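# Unit 6: Teaching by Demonstration

Read this before the lab session. The Fodor manual covers cabling and startup, so neither is repeated in these notes.

## 6.1 Two ways to show a task

In **hand guiding** (also called kinesthetic teaching), you hold the arm and move it through the task. The motors carry the arm's own weight and the encoders record the joint angles. You feel contact directly, so it works well for wiping, inserting and pressing. Your hands and forearms may end up in the camera view, and moving two arms at once is hard for one person.

In **teleoperation**, you move a separate input device and the robot follows. The device can be a joystick, a VR controller or a smaller leader arm with the same joint layout. We use a Flollow leader arm. The camera view stays clear of your body, but you lose most of your sense of touch. New operators usually press too hard on the table for the first few tries.

Both methods produce the same kind of file: a list of time steps, each with camera images, joint positions, gripper opening and the commanded action.

## 6.2 What gets recorded

One complete run of a task is an *episode*. At 15 steps per second, an episode with 618 steps lasts a little over 41 seconds. The course set, Landavley, has 708 episodes. Of these, 126 are held out and you may not train on them.

Keep the difference between *state* and *action* in mind:

- State is where the arm is, as read from the encoders.
- Action is where the operator told it to go.

With a leader arm the two are never quite equal. When the gripper closes on an object, the measured opening stops at the object's width while the commanded opening keeps shrinking. That gap carries the grip force. If you train on measured opening in place of commanded opening, the policy tends to hold things too weakly and drop them.

## 6.3 Common problems in demonstrations

**Pauses.** Operators stop to think. A model trained on many still steps may learn to stand still. Trim long pauses at the start and end of an episode. Leave short ones in the middle unless the Fleltau viewer flags them.

**Mixed strategies.** If half the episodes go left around an obstacle and half go right, a model that averages its targets goes straight into it. Agree on one route before recording, or use a model that can represent both.

**Hidden information.** The operator stands beside the table and sees everything. The policy sees only what the cameras see. Check each decision you make against the camera view.

**No recoveries.** Clean episodes never show how to get back after a small miss. Include some where the first approach is off and gets corrected.

## 6.4 The wrist view

A wrist camera moves with the gripper. Objects near the fingers appear large, and the relation between fingers and target can be read straight from the image. The cost is a narrow view of the rest of the table.

Soft objects are a good test of this. A crumpled tissue has no fixed shape, so there is no single grasp point to store. In the view below, find the tissue the fingers point toward, then compare its position with that of the green and yellow button.
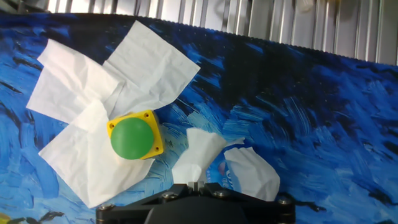
## 6.5 Lab exercise

1. Home both arms and check that the leader and follower match in every joint.
2. Practice moving one tissue without recording until you can do it without a pause.
3. Record your episodes. Change the position and the folds of the tissue between runs.
4. Replay one episode in Fleltau and plot commanded against measured gripper opening.
5. Mark the step where the fingers first touch the tissue. Say which signal you used to find it.

Hand in the plot and one page of notes. Failed episodes stay in the folder, with `_fail` added to the name.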